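**The blue bins of Pasby**

Six in the morning, December, and the car park at Pasby is still dark. Inside the lights are on and someone has made tea in a pan. Idalina Calado is already on her feet with a torch under one arm, hunting for a bracket.

Not any bracket. A Tagle rail, the long sort, slots down the middle. Holds up shelves in shops you have certainly been in. Pasby presses them, bends them, checks them and sends them out to Tumeo, who fit them, and for most of its life the firm has done this without anyone writing a word about it. Fine by them.

I came for the presses. Everyone does, they're loud. Stayed for the bins.

Calado has worked here for 25 years, the first few on the press floor, the rest in what everybody calls sorting. The sign on the door says Parts Presentation – a new manager's idea, he left, the sign didn't. Her job is the gap between the press and the box. Parts come off in a heap. They have to leave in order. In between they go in a bin, and the bin matters more than I'd have guessed.

"Grey was hopeless," she says. "Grey metal, grey bin, you'd put your hand in and miss one."

So blue. She asked for it, got told no, asked again the next year. Stock list in the office puts the number of bins on site at 1672, and there is a long argument on the back of it, in two colours of biro, about whether the cracked ones should count.

Then there's the tangling. Anything with slots will find anything with tabs. A ladder piece slides over a toothed strip, the strip turns a little, and now you've one object where you had two. Pull hard and you bend a tab. A bent tab is scrap. Calado's trick is to lift the top one by its far end, tilt, wait, let the other drop away by itself. Takes a second or so. Learners always pull.

Her rule for the mixed bins is to keep them shallow. A few pieces, no more, so that each one shows at least an edge. Deep bins look efficent and cost you the afternoon.
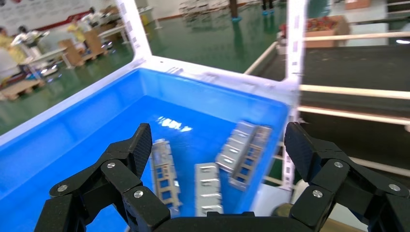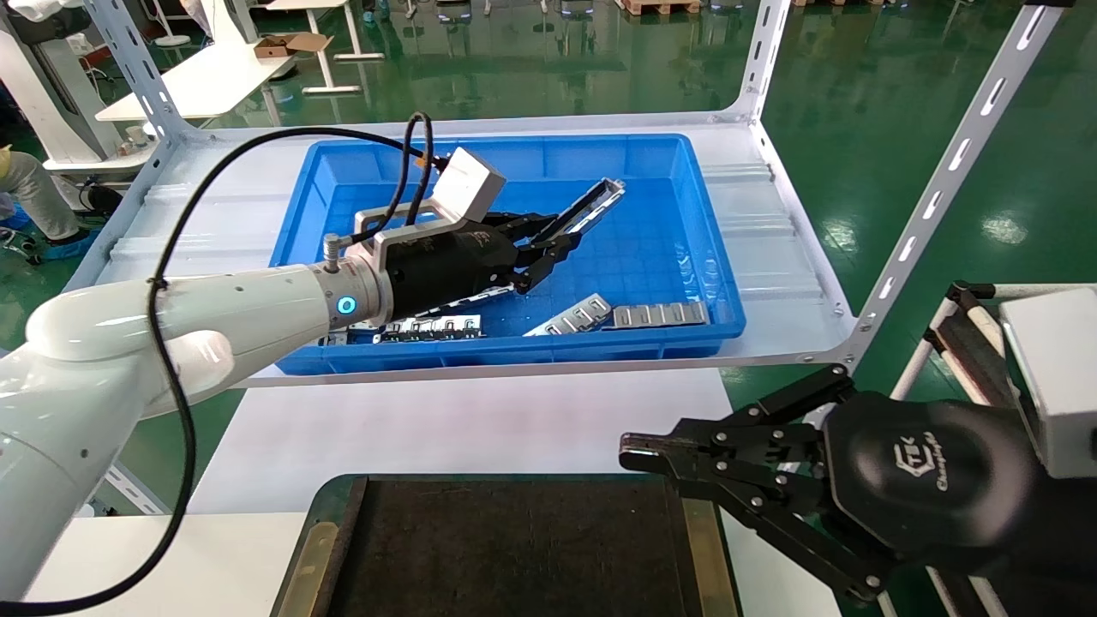

*Silver parts in a blue bin at Pasby.*

Look long enough and you start to have favourites. Mine is the ladder – it rings if you flick it. Calado likes the strips with the raised tabs, because they stack when you turn every other one over, teeth into gaps, neat as a box of matches. She did a dozen for me while talking about her sister's kitchen.

The shelving gets less love. She has views on it anyway. Uprights with slots, so the shelf can go up or down a notch when the bins change. Ridges in the shelf so it doesn't bow. She wants the shelves kept clear round the bin, always, no mugs, no gloves, no "I'll just put that there for a minute". There was a minute once, that lasted from March till the summer.

Paperwork goes through a program called Nodosine, which gives every batch a number and now and then gives two batches the same one. The morning I visited it was 2231 and 2333 that had got muddled, a tabbed strip and a slotted one, near enough the same length. On the screen, no difference. In the hand, plenty. She shut her eyes and told them apart by weight, then by edge, then said the tabbed one was from the older tool because it had a burr on the third tab. She was right about the burr. I cut my thumb on it.

Plaster, more tea.

What goes wrong, mostly? Oil, she says. A film of it and the thin strips stick flat together, you pick up one and carry two, and the fitter at the other end finds a spare and rings up cross. Or damp. Or somebody tips a bin to pour the parts out, like cereal, and the long rails jam across the corners.

Never tip. It's on the wall in her handwriting, over the sink of all places.

By half past nine the first lot was boxed, card between the layers, long rails at the bottom and the short angled bits down the sides. The missing Tagle rail turned up behind the radiator. Calado wiped it with her sleeve, looked along it with one eye shut to see if it was straight, and put it in with the othes. Then she went off to find a lid that fitted.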